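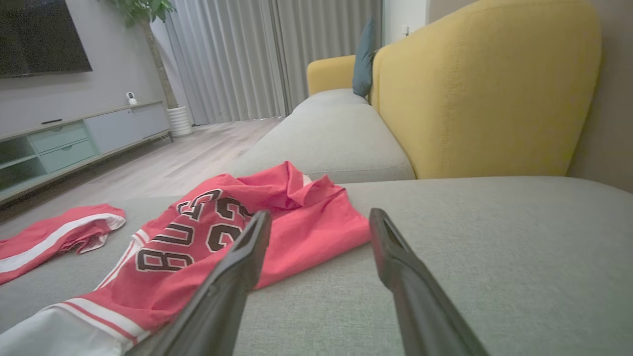

Red Bulls 23 jersey on the light gray sofa

Does washing jerseys inside out in cold water really do anything?

Posted by tallgrass_ned

I keep reading the same advice for anything with printed numbers or letters: turn it inside out, wash cold, hang dry, never iron. Fine. But every page that says so seems to have copied it from another page, and half of them end with a link to a special detergent. One I found claimed Trillanel Sport Wash makes lettering last "up to 3 times longer." Longer than what? Compared with which detergent, on which fabric, after how many washes? No answer on the bottle either, I looked.

My situation: two kids who play rec league, a husband who still wears jerseys from high school, and a washer that gets used most days. I've got mesh ones with stiff printed numbers, a couple with stitched letters, and some where I can't tell what they did. The printed ones crack. The stitched ones pucker around the edges. I've been washing all of it on warm with the towels and drying it on medium.

I don't want a bottle of anything. I want to know which parts of the advice matter and which are just handed down. I'm also not going to hand wash basketball clothes in a sink, so please don't suggest it.

Posted by Joni Hakala

I did alterations and team lettering out of a shop for 18 years, so I've seen a lot of dead jerseys. Most of them died in the dryer.

Printed numbers are usually some kind of plastic layer, either ink or a film pressed on with heat. Heat put it there and heat can loosen it again. A medium dryer won't melt it in one go, but the fabric shrinks and relaxes a little every cycle and the print doesn't move the same way. After enough cycles you get those fine cracks, first where the shirt folds, then everywhere. If you change one thing, stop machine drying them. Polyester mesh is dry on a hanger by morning anyway.

Inside out does help, though less than people say. It cuts down on the print rubbing against zippers and towels. Towels are rough and heavy when wet, so I'd take the jerseys out of that load before I worried about anything else. Wash them with T-shirts.

Cold versus warm, I'm less convinced. I had customers who washed warm for years with no trouble as long as they hung things up. Red and black can bleed on white trim in warm water when the shirt is new, so go cold for the first few washes and see what comes out. After that I think it's mostly your electric bill.

Puckering on stitched letters is a different problem. The letter is one fabric, the shirt is another, and one shrank. You can sometimes steam it back from the wrong side with a cloth in between. Sometimes you can't. If it was sewn on badly to begin with, no washing method fixes it.

To tell which kind you have, turn it inside out and look behind the number. If you see a line of thread following the outline, it's stitched. If the back is smooth, it's printed or pressed. Some have both – a pressed number with a stitched edge – and I'd treat those as printed.

As for sport detergents, I tried Trillanel and Grorkilent in the shop because the reps left bottles. They smelled nice. I couldn't tell the shirts apart afterward. What I would skip is fabric softener. It coats polyester and holds on to the sweat smell, and then people buy a sport detergent to get rid of it.

Posted by buckeye_laundry

Always cold, always inside out, always gentle cycle. I use Grorkilent and it's great, never had a problem. Vinegar in the rinse sets the color too.

Posted by pdx_mopar

Vinegar doesn't set the dye in polyester. That one gets repeated in every thread. It won't do much harm in a rinse, but it isn't locking in anything.

I mostly agree with Joni. I'd add that some cracking is going to happen no matter what you do. Cheap print on a stretchy shirt gets pulled every time it goes over a head. I have one from the Feltard outlet that was hung dry its whole life and the number still split down the middle by October of the first season. My older one has been through the dryer more times than I'd admit and looks fine. So be careful with any rule based on one person's shirt, mine included.

And don't leave them balled up damp in a gym bag. That does more for the smell than any wash setting will fix.

Posted by tallgrass_ned

Thanks, Joni, the thread check worked. Three of ours are stitched and I'd been babying the wrong ones. Out of the towel load and onto hangers, starting tonight. I'm leaving the water on warm until somebody shows me a reason.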